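Short course in workspace layout, handout for session four: the shared table
Hema Palaniappan, 26 Oct 2019

Last time we did single desks and I promised we'd get on to tables that belong to everyone, so bring your sketches from session three and we'll scribble all over them. I spent years at Wurkberg laying out meeting rooms, and the thing I got wrong most often (by miles!) was treating the table as a plain rectangle with people stuck round it. Real tables wander. They have lobes and waists and rounded ends, and people settle into the curves like cats.

So before you draw anything, put your hand down where a mouse would go and see how far your elbow is from the edge. I mean really do it, don't guess.
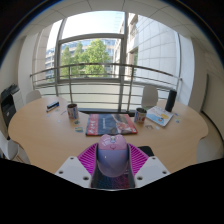 Then shift yourself one seat along and try again, because a spot that's lovely at a wide bit can be hopeless at a narrow one. On the Bendard plan (page 46 of your reader) the waist of the table is 900 mm across, and two people facing each other there will be bumping laptops all afternoon. I'd keep that stretch for shared things - a magazine, the biscuits, whatever's going round.

Mouse pads are my pet subject, as anyone who took this course in March will tell you. A pad is a little claim on a table. Put one down and people steer round it, even if the mouse has wandered off somewhere else. When you mark up your plan, draw the pad and the mouse separately, and leave 30 mm between the pad and any curved edge so the corner doesn't hang over.
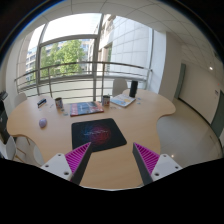
Fig. 2. Mouse to the left of its pad, with bare tabletop between the two.

Now for the middle of the table, which I call the pond. Things drift in there and stay! Mugs, cans, something to read, odd bits of paper. I used to clear it all away before measuring, and my drawings came out beautifully tidy and no use to anybody. Leave it as you find it and sketch round it. The Arrieta exercise asks for two drawings of the same table, one with the clutter and one without, and please do them in that order. You'll want decent paper for both. 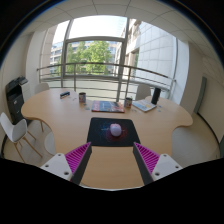
How much of a shared table should we leave clear?
Enough for one person to open a notebook flat at every seat, with the pond left alone in the middle. On the Bimik table, which is 1,750 mm long, that means four seats and no more, however many chairs somebody drags in.

For next session: finish both Arrieta drawings, write your elbow measurement beside each seat, and read the chapter on chairs. Skip the bit on castors, we'll do that together.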